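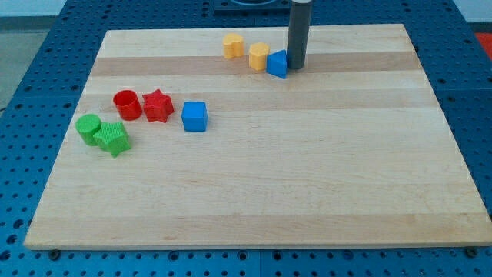

*Shape blocks on a wooden board, on top of a blue metal table.*

Sunday, October 20, 2019

I moved out of the apartment on the hill in March and into a smaller one with a better kitchen. The better kitchen was the whole reason for moving. I gave up a second bedroom and a parking space for it, and for the first few months I told anyone who asked that I had no regrets.

I have a few now. Mostly they concern the oven, and the oven is why I have spent the year learning to bake bread properly after a long time of doing it badly.

The old oven was a gas one that ran hot on the left. I knew that oven. I turned the loaf halfway through and it came out fine. The new one is electric, a Prolia, and the dial lies. I set it to 450 and put a cheap thermometer on the middle rack, and after a long preheat it read 368. I tried it again the next day with the same result. The landlord said he would send someone. In the meantime I turned the dial as far as it would go and baked that way, and the bread was pale on top and damp in the middle.

The man who came was Ettore Martinelli. He has a small repair shop, just called Martinelli, two streets over from me. He replaced the sensor and charged the landlord $249, and then he stood in my kitchen and looked at the loaf I had out on the counter. He asked how long I had let it rise. I said until it doubled. He asked what the kitchen was like in the mornings, and I said cold. He said then it had probably not doubled, I had just gotten tired of waiting. I didn't like hearing it but he was right.

After that I started writing things down. I'd never done this for cooking. I used a school notebook and put the date, the flour, the water, the time I mixed it and the time it went in the oven. It is boring to read back, but two things showed up quickly.

The first was water. I had been adding flour while kneading whenever the dough stuck to my hands, without measuring it, so no two loaves were the same. Once I stopped doing that and wet my hands instead, the inside of the bread opened up a lot. The dough is harder to handle this way. I use a bench scraper now for most of the work and only touch it when I have to.

The second was time. My best loaves were all from days when something interrupted me. I had a long phone call, or went out and the bus was late, and the dough sat for an extra hour or two. So now I mix it after dinner, fold it a few times before bed and leave it out overnight with very little yeast. In the hot part of the summer this was too long and it collapsed on me more than once. I put it in the fridge for those weeks. Since September it has been back on the counter.

The flour matters less than I expected. I bought a bag of the expensive kind from Eletti, the import store near the station, and made the same loaf with it and with the supermarket bread flour on the same weekend. The Eletti one had a better smell. I could tell them apart when I ate them side by side, and I don't think I could have done it a day apart. I keep a bag for when people come over. Whole wheat is a different story, because it goes stale in the cupboard and then everything tastes a little bitter. I buy that in the smallest bag they have.

I also had a bad stretch with a sourdough starter. My friend Elisa Galli gave me some of hers in a jam jar. Hers is lively and has been going for 13 years. Mine was lively for a week and then smelled like nail polish. Elisa said to feed it more often, so I did, and it recovered, and then I went away for 5 days and forgot to put it in the fridge. I've started over with a new jar from her. It is in the fridge now with a piece of tape on it that says when it was last fed. I use it on weekends and plain dry yeast the rest of the time, and I've stopped feeling bad about the dry yeast.

Things I bought this year that were worth the money: the scraper, a digital scale, and a heavy pot with a lid. The pot did more for the crust than everything else put together. You heat it empty, drop the dough in, cover it, and take the lid off for the last part. I burned my wrist on it the second time I used it, so get long oven mitts as well - the short ones are no good for this.

Things I didn't need: the round basket with the cloth liner (a bowl with a floured dish towel does the same job), the special blade for cutting the top, and a baking stone that cracked in the second month. I use a razor blade or the kitchen scissors for the cuts. The scissors leave little points that get very dark, which I like and Elisa doesn't.

What I still can't do is shape a long loaf. Round ones are fine. The long ones go flat in the oven and spread sideways, and the ends come out thin. I've watched several videos and they all make it look like folding a letter. Elisa thinks I'm not pulling the surface tight enough before the last rise. Her way is to drag the dough toward her across a bare counter with no flour on it so that it catches a little and stretches. I tried that this morning. One of the two held its shape, and I ate most of that one with butter before lunch. The other is getting sliced for the freezer tonight.

Next I want to try a rye, probably with some caraway. If anyone has a recipe that doesn't turn into glue, leave it in the comments.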